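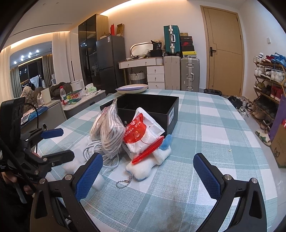

rorngate-lists

Word lists and place name spellings for the Rorngate area. Plain text, one entry per line, tabs between fields. Started as a cleanup of the old Sikwood parish index, got bigger.

Status: usable. Not finished. Spellings in the Dreltholm file still being argued over, see below.

What's in it

names_main.txt - the big one, over 3000 entries, place names with variants
names_sikwood.txt - 731 entries, farms, lanes, field names from the parish index
names_dreltholm.txt - 600 entries, mostly from rent books, messy
surnames.txt - surnames that turn up in the same sources, no dates
notes/ - scans of nothing, just my typed notes. Read before you complain about a spelling

Fields

Five columns in every file except surnames.txt:

id
headword (modern spelling if there is one)
variants, separated by semicolons
source code
remark

Empty remark means I had nothing to say. Empty source code means it's from the parish index, I got tired of typing it. Will fix.

Encoding

UTF-8, no BOM. If you see Ristić come out as RistiÄ‡ your program is reading it wrong, the file is fine. Same for anything with a hacek. Excel does this every single time, use the import dialog and pick UTF-8 by hand.

Line endings are Unix. One file had Windows endings until May, if you have an old copy just download again.

Where the spellings come from

Headwords follow the county map sheets. Where the map and the road sign disagree I took the map. Where the map disagrees with itself (Rorngate Bottom / Rorngate Bottoms, same sheet, an inch apart) I took the singular and put the other under variants.

Variants are copied as written, mistakes and all. Do not "correct" them please. Somebody sent me a very tidy version with all the doubled letters taken out and I couldn't merge any of it.

Abbreviations in the rent books are expanded only when I'm sure. "Dr." in Dreltholm is usually Drove, sometimes Dreltholm itself, once a doctor. Unsure ones have a question mark in the remark column.

Known problems

- duplicate ids in names_dreltholm.txt, somewhere in the back half. Don't use id as a key there yet
- Ristić shows up in surnames.txt three ways (Ristić, Ristic, Ristich). Could be one family, could be two. Left separate
- field names with "Long" in front sort under L, should probably sort under the second word. Not going to redo that now
- a few tabs inside remarks. Yes I know
- no coordinates. Stop asking, the index gives parishes only and half the fields have been merged since
- Sikwood Mill is in twice with different sources, that is on purpose, they're different mills

Sending corrections

One correction per message, with the id, the file name and where you saw it. "My grandmother always said it was Sickwood" is welcome but it goes in notes/, not in the main file. A page number beats a link. Photos of gravestones okay if the lettering can be read.

Replies are slow in the spring.

Using it

Do what you like with it, school projects, maps, family trees, whatever. Credit is nice: Spyros Ivanov, rorngate-lists. If you republish the whole thing please keep the remark column, people strip it and then write to me asking why a name looks odd, and the answer was in the remark.

Not good for: legal boundaries, postal adresses, anything where a wrong spelling costs somebody money.

Changes

17th February - split Sikwood out of the main file, ids unchanged. Took out blank lines at the end that were breaking the sort.
before that - see notes/old_changes.txt, incomplete

To do

Second pass on the rent books. Source codes for the parish index rows. Ask about the missing Dreltholm volume again, they said it was at the binders.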